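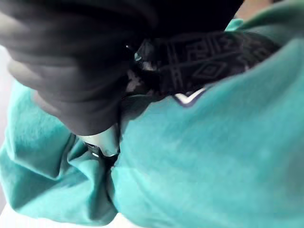
Modow Lounge Pant in Teal

Brenelwood Home & Rest
Style 694

We have wanted a really good teal in the lounge range for ages, and this is the one! It sits right between green and blue, it's matte all the way through, and it looks great against the black patterned band. The pattern is tone on tone, stepped lines and bars with a nested diamond, so from across the room it reads as plain black and then up close there's all this detail going on.

Nokuthula Nkosi drew the band pattern for us in March and went through 14 versions of that diamond before she was happy with it (we would have stopped at the third, and we would have been wrong).

The fabric

Soft, with a bit of fuzz to it, and a medium weight that works for most of the year. It drapes well and it folds down small, so it's an easy thing to throw in an overnight bag. The color goes deeper in the folds and paler where it lies flat, and in daylight it leans a little greener than it does under a lamp.

The waistband

Wide, stretchy and flat against the stomach. It doesn't roll when you sit cross-legged, and Lyle Blackwood in our sample room sat cross-legged through a lot of meetings to check. There's a flat drawcord inside if you like a snugger fit. You can take it out completely if you don't.

Fit

Relaxed through the hip and thigh, straight to the ankle. Most people take their usual size. If you're between two, go down for a neater look or up if you plan to sleep in them. Four inseam lengths: short, regular, long and extra long. Sizes XS to 3XL.

Care

Machine wash cool, inside out, with similar colors. Wash separately the first time. Tumble dry low or hang to dry. Skip the fabric softener, and please don't iron over the band! A warm iron on the back of the leg is fine.

Goes with

Szabo Crew Top in black or fog
Rurnier House Sock, two-pair pack
Modow Throw in teal

What people are saying

"Bought one pair, went back for a second. The band is so comfortable and I love the pattern." Shoshana T.

"Great color. The long is properly long, finally." Hollis H.

Shipping and returns

Orders leave our warehouse within 7 working days. Unworn pairs can come back with the tag on for a refund or another size. Extra long in teal is on back order and ships from June 15, 2026.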